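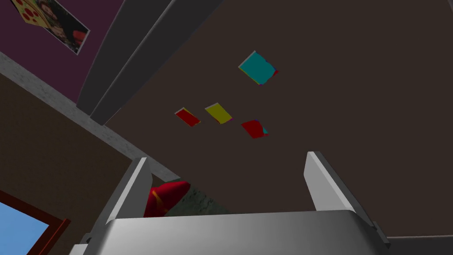
Two-arm build, sim pre-run checklist
Kitchen world, bench 2, Flalden shared workshop

I go through this every time before we let the arm code anywhere near the real motors. Add your comments under mine, please!

1. Joint limits loaded, both arms – OK
Still on the Ruangrit limits file. I opened it to be sure, because I've loaded the old one twice now (my own fault, the names are nearly the same).

2. Gripper opens and closes on command – OK
Ran 20 cycles per side. The right one was slow on 3 of them, so I'm watching that.

3. Wrist views come up and match the correct arm – OK

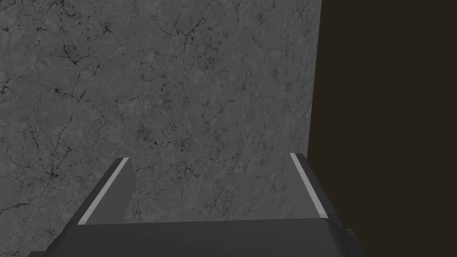
Do this one slowly. When a wrist view is full of plain wall it's very easy to mix up left and right, so jog one arm a tiny bit and see which view moves.

4. Clearance to counter and cabinet – NEEDS WORK
I want a bigger gap before anyone turns the speed up past 7 on the slider. 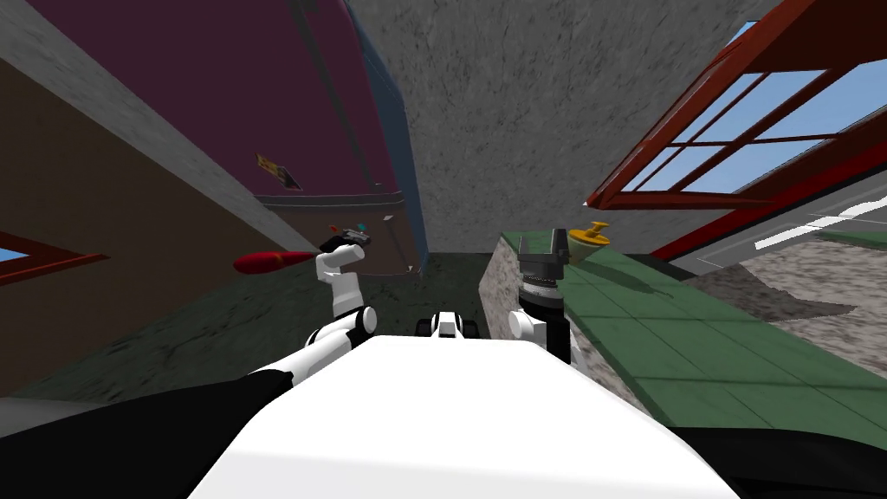

Item 4: left gripper holding the red piece, right gripper open near the green counter.

5. Grip force on the red piece – OK for now
Pranach settings, default. I'd love to try softer ones, but let's get item 4 closed first.

6. Loose objects checked before start – REDO 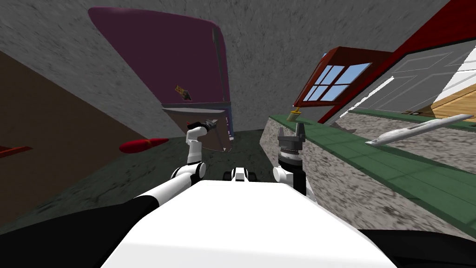 Please look at where everything is sitting, the red piece included, and reset the world if you have any doubt at all. It takes no time – way less than chasing a weird collision all evening!

7. Stop key tested from both keyboards – OK
The Fistthorpe keyboard sticks, so press hard.

Still open: 4 and 6. I'll rerun both before we power the bench.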